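Minex sets equipment budget for Drelport site

Minex plans to add up to four two-armed robots at its Drelport site next year, the company said in September. The purchase is part of a wider equipment plan that lists 204 items.
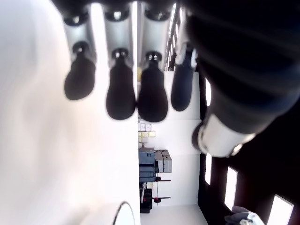 Hands are budgeted separately from arms, with their own line for spare fingertips and cables. Minex wants bids from at least two suppliers, including Prollex.

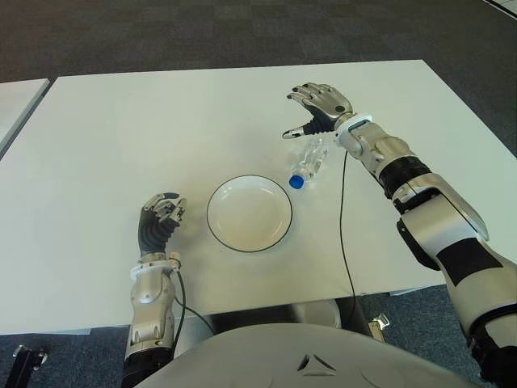 What the trials cover

Bench work uses everyday items such as plates, bowls and plastic bottles. The plan sets aside 200 hours for it before any order is signed.
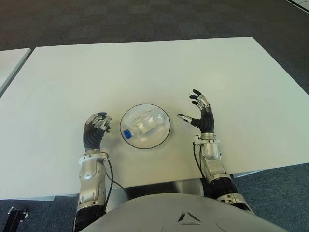
A bottle in a clear bowl during bench work in Drelport.

Software will come from Obi under a 26-month license. Training for operators is included, but floor changes and extra tables are not.

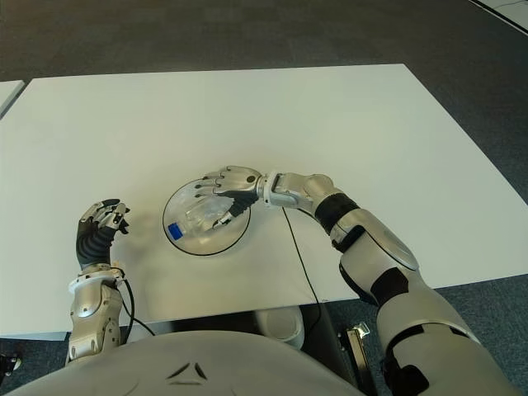
Service terms are still being discussed. Minex expects to choose a supplier before the end of the year.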